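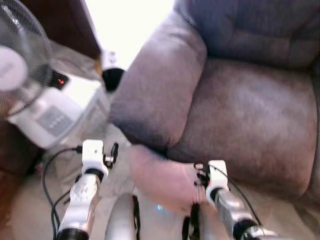 À quelle fréquence faut-il nettoyer un canapé en tissu velouté ?

Un passage d'aspirateur chaque semaine suffit, avec la brosse douce, et un nettoyage humide 2 fois par an.

J'ai le même canapé depuis 2017 et je travaille toujours dans le même ordre. D'abord j'enlève les coussins et les plaids. Ensuite j'aspire les accoudoirs, le dossier, puis l'assise, toujours dans le sens du poil. Les miettes aiment beaucoup la couture devant l'assise : il faut y aller avec le suceur plat, lentement.

Pour une tache fraîche, on pose un linge blanc et on appuie. Ne frottez pas, le tissu garde la marque. Mon voisin Wafula Ondieki met un peu de savon noir dans de l'eau tiède et laisse agir 5 minutes. Chez moi cela fonctionne aussi, mais faites un essai derrière le dossier.

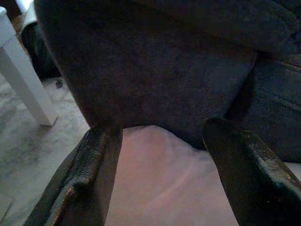

Les textiles doux qui boulochent demandent un autre soin. Je les secoue dehors, je passe le rasoir à peluches sans appuyer, et je les lave à l'envers à 20 degrés si l'étiquette le permet. Pas d'adoucissant, il colle les fibres. Le séchage se fait à plat, loin du radiateur.

Le mercredi soir, je retape les coussins avec les deux mains, sur les côtés, et je les change de place. Le garnissage s'use ainsi de façon plus égale.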